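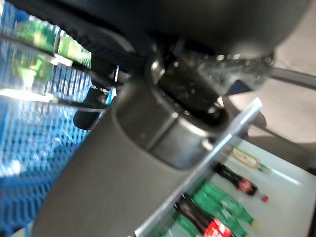
Gripper beside the blue mesh basket, with soda bottles lying on the white tray.

The Caralix picking cells at Skinia Berge: questions from the floor

Last updated Friday, April 4, 2025

We've been collecting questions since the first cell went in on the packing floor. The answers below apply to everyone on the Berge site, on all shifts. If something has changed since your last look, it is probably in the sections on breaks and on the July move.

What do the cells do?

They pick single items out of trays and baskets and place them for packing. At the moment that means mixed drinks orders and small parts. People still build the pallets, load the trucks, check the paperwork and handle anything that comes back.

How many are there?

Two. Both are Caralix cells, installed and serviced by Tason. There is no order in for a third. If one is placed, it will be announced at the shift meeting before it is announced anywhere else.

Is anyone losing their job?

No. There are 71 people on the packing floor and the plan for this year keeps that number. Five people moved from hand picking to cell operator, and all of them applied for it. When someone leaves or retires, the job is posted as usual, though it may be posted with different duties.

We can't give a promise that goes past the current plan, and we would sooner say so here than have you hear it secondhand.

Does an operator get paid more?

Yes, once you are signed off. During training you stay on your present rate. The operator rate is on the pay sheet by the time clock. If you go back to hand picking by your own choice, the rate goes back too. If we move you, you keep it for the rest of the contract year.

What does an operator do all day?

Mostly filling trays, clearing drops and watching the queue on the screen. Expect to walk less and stand more than you did on hand picking. Several operators asked for mats and those are now in place at both cells. A second stool is on order.

Why do bottles have to be laid on their sides?

The drinks program is set up for bottles lying down. They don't need to face the same way and you can mix brands in one tray. Leave space at the tray edge so the gripper can come down next to the clear panel without touching it. Caps stay on, and anything leaking goes in the gray tub, not back on the tray.

Can I reach in to straighten a bottle?

Not while the cell is live. Press hold, wait for the steady amber light, then open the guard. This goes for everybody, including supervisors and visitors from Tason. Reaching past the guard on a live cell is treated the same as riding the forks of a lift truck.

What about small parts?

Small parts are slower and need more attention. They are light, they slide, and the cell has a harder time with anything shiny. Set them out with gaps between them and keep the cards upright where you can read them. If the cell misses the same part twice, take that part out and pick it by hand. You don't need to ask first.
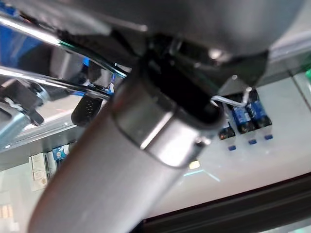 Small parts work, seen from the gripper. The blue capacitors are on the right, past the chrome collar.

Who cleans the gripper?

The operator wipes the finger pads at the start of the shift and again after any spill. Use the dry cloths from the drawer. Don't put spray on the rods or near the bracket, and don't tighten anything yourself, even if it looks loose. Write it on the fault sheet and call maintenance. They have a direct line to Tason.

There are cameras on the grippers. Are they used to watch us?

No. The wrist cameras are there so the cell can find the item. They point at the work, although a hand or sleeve can show up when the guard is open. Pictures are kept for 40 days so Tason can look at missed picks, and then they are deleted. They are not used for time records, reviews or discipline. That is in writing - the shop steward has a copy and you can ask to see it.

Will my pick rate be compared with the cell?

No. Individual hand-pick rates are still recorded as before, against the same targets. Cell output is reported separately. On mixed orders a good hand picker is faster than the cell, and we expect that to stay true for a while.

What happens to breaks?

Breaks stay at the same times. A cell can run through a break if its trays are full, but you are not expected to stay with it. If it stops while you're out, it stays stopped until you are back. Please don't cover it for each other by skipping lunch. We have had that happen on the late shift and it needs to end.

How do I train for it?

Put your name on the list in the break room. Training is on paid time and takes place during your own shift. You need to have passed the site safety course and be off probation. No computer background is needed, but you should be comfortable reading a short fault message and following the steps on the card.

What is moving in July?

Both cells go to the east wall, next to inbound. The current spot is too tight when two carts pass. Hand-pick benches stay where they are. Lockers are not affected.

My question isn't on the list.

Use the question box by the time clock or bring it to your shift meeting. You can leave your name off. Answers are added to this page once they've been checked with the shop steward, so allow a week or so.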